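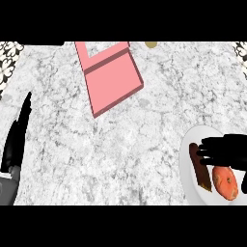
Bajpai says do the release coat twice, even on a fresh mold, and leave the pour alone until morning. Stolwood says once is plenty. We go with twice.

Print this section | E-mail this section

Section 4. Casting a small relief in the Ranen frame

Read all of it before you mix. Once the plaster is wet there's no time for reading.

4.1 Setting up

1. Put the base board on a bench that doesn't rock. Check it with a level both ways. Shim under the board, not under the bench legs.

2. Slot the four side rails into the corner blocks. Long rails first. The lip faces in.

3. Tighten the corner screws by hand, then a quarter turn with the key. No more than that. The blocks strip.

4. Run a thin rope of clay along every inside seam. Press with a thumb, smooth with a damp finger.

NOTE: Older Pummont kits came with foam strip for the seams. Works for a few casts, then it leaks. Use clay.

4.2 Laying in the model

5. Clay model goes face up, centered, at least 3 fingers clear of the rails on all sides.

6. Look for undercuts. Deep nostrils, curled leaves, anything that hooks. Fill them or cut them back now. A rigid mold will not come off an undercut and you will loose the model and the mold both.

7. Brush on release. Thin. Let it go dull, then second coat. Don't let it puddle in the lettering if you have lettering.

CAUTION: Release is slippery on floors. Wipe drips right away.

4.3 Mixing

8. Water in the bucket first, always. Room temperature. Hot water speeds the set and you'll be chipping out a bucket.

9. Sift plaster over the surface by the handful until small dry islands stay up. Leave it to soak. Don't stir yet.

10. Stir slow, from the bottom, hand or paddle. Keep the paddle under the surface or you whip in air.

11. Ready when it coats a glove and you can't see skin thru it.

WARNING: Never put a hand, foot or face in setting plaster to take a cast. It heats up as it sets and it burns. Wear a dust mask while sifting and gloves the whole time.

4.4 Pouring

12. First coat is the splash coat. Flick or brush it on the face of the model, thin, into every corner. Blow gently across it to break bubbles.

13. Pour the rest into one corner and let it walk across. Do not pour straight onto the relief.

14. Tap the underside of the board for a minute or so. Bubbles come up. Stop when they stop.

15. Lay in burlap for anything over the small size. Keep it off the rails.

16. Strike off the top with a straight edge. Scrape leftovers into the trash. NOT the sink, not even rinse water. Let the bucket settle and pour off the clear.

4.5 Opening

17. Leave it. It will get warm, then cool. Cool all the way thru is the sign, not hard on top.

18. Back off the screws, long rails first again. If a rail sticks, slide a thin blade behind it. No hammer.

19. Turn the block over, lift off the board, and dig the clay out with a loop tool. Wood or plastic near the face, wire only for the bulk.

20. Wash the mold face with soft soap and a soft brush. Stand it on edge to dry, air on both sides.

NOTE: A mold stored flat while damp will warp. Seen it happen in one night in July.

Cleaning the frame: rails and blocks get wiped before the plaster dries on. Touch of oil on the screws. Replacement corner blocks are part 470, key is part 89. Order blocks as a full set, they wear together

Next: Section 5, Casting from the finished mold

Last updated: July

Print this section | E-mail this section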